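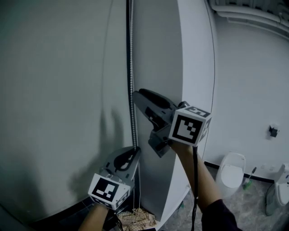
Ticket 3946
Site: Tidellow Building, Galton wing, second floor
Category: Interior fittings / window shades
Priority: Normal
Opened: Wednesday, June 10, 2026
Status: Closed, follow-up noted

Reported problem
The shade on the west window in the corner meeting room won't stay where it is put. It can be pulled down to the sill, but as soon as the chain is let go it starts creeping back up. By the end of a one-hour meeting the bottom bar is well above the sill and the afternoon sun is on the screen. The user also says the chain "skips" on the way down. The other shades in the room work normally.

Equipment
Wokel manual roller shade, chain drive, spring assist, heavy blackout fabric. Installed in December by Mahama along with the rest of the wing. Still under the installer's parts warranty, which covers clutches, brackets and tubes but not chains or fabric.

Entry 1
Went up to look before the room was booked. Pulled the shade all the way down and left it. It rose slowly and evenly, with no jerking. Pulled it halfway and left it, and it stayed put for as long as I stood there. So it creeps only when fully down, when the assist spring is wound tightest.

Ran the chain through by hand in both directions. There is a skip, once per full turn of the chain, at the same point each time. Checked the connector where the two ends join. It is the clear plastic kind and one of the cups has opened up, so the bead sits proud and rides over the sprocket. No damaged beads found elsewhere.

Entry 2
Replaced the connector with a metal one from stock. The chain now runs through without skipping. The creep is the same as before. Two separate faults, then, and the connector was the easy one.

Asked the user whether the shade had ever been forced. Answer was that people do pull on the bottom bar because they don't notice the chain. That is hard on the clutch. Left a note on the room's booking page asking people to use the chain.

Entry 3
Took the shade down to check the clutch. For whoever does this next: roll the fabric all the way up first, then release the idle end, and support the tube before you slide it off the drive end. The blackout fabric is a lot heavier than the screen fabric used in the hallway and the tube will drop if you let it.

Findings:
Bracket screws tight at both ends.
Tube level.
Sprocket teeth look fine.
No debris in the clutch housing.
The assist spring was set to 8 turns. The Wokel sheet that came with the job gives 5 turns for this width and fabric.

The extra turns would explain the creep. The spring is lifting harder than the clutch is able to hold once the shade is at full drop. I don't know whether it left the shop that way or was adjusted on site to make it lighter to raise.

Entry 4
Backed the spring off 3 turns to match the sheet and rehung the shade. Lowered to the sill, marked the position on the jamb with a bit of tape and left it through lunch. Still on the tape when I came back. It does take a little more effort to raise now. That is expected.

Reset the lower stop while I was there. The old one let the fabric run slightly past the sill and bunch up.

Entry 5
User reports the shade held through an afternoon meeting with the sun out. User also asked if it could be motorized. That is a purchase request and does not belong on this ticket. Sent them the link to the form.

Wrote to Mahama to ask whether any other blackout shades in the Galton wing were set the same way. Reply says they don't keep spring settings by room, but they will send someone to go through the blackout shades if we give them a list. I am making the list. Rooms with screen fabric can be left off because they have no assist spring.

Resolution
Chain connector replaced. Assist spring reset to the manufacturer's setting. Lower stop adjusted. No warranty claim made, as no covered part failed.

Parts used
Metal bead chain connector, one. Stock is getting low, please add to the next order. The plastic ones in the same drawer should be thrown out when the new ones arrive.

Follow-up
Blackout shade list to Mahama, open under a separate ticket.
Check this shade again at the next quarterly walk-through. If it has started creeping with the spring at the correct setting, the clutch is worn and should go in as a warranty claim. Do not take more turns off the spring to compensate.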